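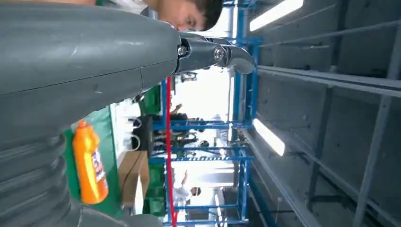 Fig. 1. Orange bottle by the green surface, blue racking behind. Harirska workshop.

Plurkel: what happens to the labels on workshop bottles
Second-year materials project, group report
Irena Czerwiński, Bogumił Dudek, Bożena Bielecka
Tutor: Stanisława Pawlak

1. Why labels

We had wanted to do adhesives for aircraft. Our tutor pointed out that we did not have an aircraft, but that we did have a workshop full of plastic bottles whose labels were coming off, and so the project was settled in one short meeting.

The question is a small one. A bottle arrives with a printed label. It gets picked up, put down, knocked over, wiped, and shoved back on a shelf. At some point the label stops telling you what is in the bottle, and from then on everybody relies on the colour of the plastic and a good memory. We wanted to know which part of the label goes first, and whether the way bottles are kept has anything to do with it.

2. The room

The workshop at Harirska has a high roof with grey metal beams, blue metal shelving, and a great many cables, one of them thin and red and in most people's way. Cardboard boxes live wherever there is a flat green surface to put them on. Several people work there at any one time and we tried not to be a nuisance. Bogumił was asked to move twice on the first morning - once by a person he was trying to help.

The racks matter to the project more than we expected. Bottles kept on a shelf get dragged over the front bar on the way out, label first. Bottles kept on a work surface are handled more often but more gently. We have no pretty theory for this, only a table.

3. Method

We inspected bottles over 3 visits and gave each label a score from 0 (as new) to 5 (guesswork). In total we recorded 348 labels. The plan had said 1000, but the plan was written before anyone had scored a label.

For every label we noted:
where the bottle was kept
whether the damage began at an edge, a seam or the middle
whether the main line of printing could still be read
whether the printed film had come away in one piece or torn

Scoring was done by two of us separately. Where we disagreed by more than one point, Bożena decided, and her decisions are marked in the log with a B and occasionally an exclamation mark.

4. What we found

Edges go first. This will surprise very few people who have ever owned a bottle. The more useful finding is that a torn label is worse than a peeled one. A label that peels cleanly can be pressed back down, but once the film rips it leaves a fringe of white fibres, which picks up dirt and catches on the next thing that brushes past.

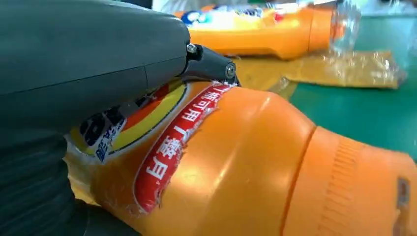 Harirska Student Projects / Plurkel / Report. Last changed: March 27, 2026

The orange bottle lying on its side in Fig. 2 is a fair case. The plastic itself is bright and glossy and could go on for years. The label is torn and partly peeled, ragged along the curved red band, with white fibres showing where the film has come off. Some of the large white characters on the band can still be read, among them 可用 ("usable") and 蜜月 ("honeymoon"). We gave it a 4. Irena felt that a label which still manages to say "usable" had earned a 3, and was overruled.

5. Problems

Our scale turned out too coarse in the middle, where a 2 and a 3 look much alike after lunch. We also never tested the adhesive itself, so we can say where labels fail but very little about the glue.

6. Still to do

In April we will put plain paper labels under clear tape on one shelf of bottles, leave the next shelf alone, and score both again. The log sheets are in the project folder, apart from the first page, which was stuck to a bottle and has since come off.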